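# Morsy counts its simulated grasps, and keeps the failures

*September 2026*

The Morsy project has reached 1,000 recorded runs of a gripper picking things up inside a simulator. That is the figure on the project's public page, and it will no doubt be repeated in funding bids before the winter is out. It deserves a slower look than it will probably get.

Morsy is a joint effort between Memgate, which builds the virtual rooms, and Gistgate, which trains the learning system on what comes out of them. The plan is simple enough to say. An operator steers a simulated arm through a task, the software logs every joint angle and every picture from the arm's own viewpoint, and the log goes into a pile of examples. The learning system is then asked to copy what it finds in the pile. No real arm has been used so far. A test on hardware is promised for January, at the Jistley site, where an earlier test was promised and then put back.

Of the 1,000 runs, 65 are marked as failures. Gistgate says it will keep them and label them, so that the system has some idea of what a bad grasp looks like. That is sensible, and more than some groups bother to do. It also means that somebody had to decide what counted as a failure, and the rules for that decision take up less than a page. A run passes if the object is off the surface when the clock stops. Whether it was held well, or by the part a person would choose, doesn't come into it. 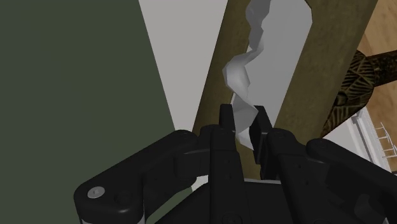

**Jistley Robotics Club: News**

Crumpled shapes are the part of the set that members here have argued over most. In the simulator a thin, folded object is a set of flat facets with hard edges, and a two-fingered gripper can close on the lower end of it while the rest stands up above the fingers. Anyone who has tried to pick up a twist of real packaging will have doubts. Real film slides, springs back and sticks to things. Morsy's notes say that softness is "approximated" and leave it there.

The project's answer is variety. There are 17 room layouts in the current release, and operators are told to start from a different spot each time. Colours and lighting are changed between sessions as well. All of this should stop the system from learning one kitchen by heart, and on that narrow point the approach is probably sound. But 17 layouts drawn by the same firm, with the same library of furniture, are closer to one another than the number suggests. We would like to see a single layout built by someone who has never worked with Memgate's tools.

There is also the matter of who did the steering. The release lists 16 operators, all of whom had the same half-day of training from the same set of slides. It would be odd if they hadn't picked up the same habits. The three members of our club who have been through the public sample noticed that the approach to the object looks much alike from run to run: a long drift in, a pause, then the close. If the pause comes from the training slides, the learning system will learn to pause too, and someone will have to work out later why it dithers.

Then there is cost, the usual argument for doing this in software. Simulated runs are cheap once the rooms exist. The rooms themselves are not, and neither Memgate nor Gistgate has said what they spent. Without that figure it is hard to know whether the same money would have bought a smaller number of examples on a real bench, with real rubbish in the way. Morsy's page says simulation is "far more affordable" and gives no sum for either side.

None of this makes the release worthless. The logs are tidy, the failure labels are there to be checked, and the sample can be opened on an ordinary laptop. Members who want to try training a small model on it will find a copy on the club's shared drive, in the Morsy folder, along with the labelling rules and our own list of runs that we think were passed too kindly. Please add to the list and give the run number each time, as the file names change between versions.

The club has written to the project with two questions: how the pass rule was chosen, and whether the January test will use any object that does not appear in the simulated set. We have had a polite reply to the first, pointing us to the page of rules we had already read. The second is still open, and any answer will be posted under News.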